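Isla Niven
10 August 2018

Bought a secondhand kitchen table in Baltcombe last month and have now learned more about table finishes than I planned to. Thread. 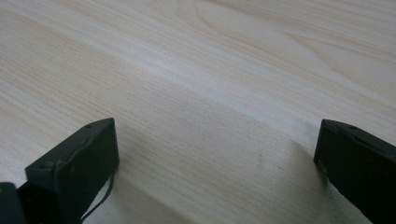 2/ Oil or varnish
Oil is easy to put on and easy to patch. It needs doing again every year or so. Varnish lasts longer, but when it wears through you usually have to sand the whole top.

3/ Sanding
Go with the grain, always. I stopped at 180 grit. Bohdan Tymoshchuk goes finer on everything, but he makes boxes and I eat soup.

4/ Coats
I did 2 thin coats of oil with a night between them. Wipe off whatever hasn't soaked in after 20 minutes or it goes sticky.

5/ Rags
Lay oily rags flat outside until they are stiff. Don't ball them up in the trash. They can heat up and catch fire by themselves.

6/ Cost
The table was $60. Oil, paper and rags came to less than half of that. The cheapest new one I looked at was $186 before delivery.

7/ Water rings
Someone asked. A light sand and a dab of oil fixed a ring on my old desk. Black marks go deeper and I haven't had any luck with those.

8/ Chairs are next, probably in November. They don't match.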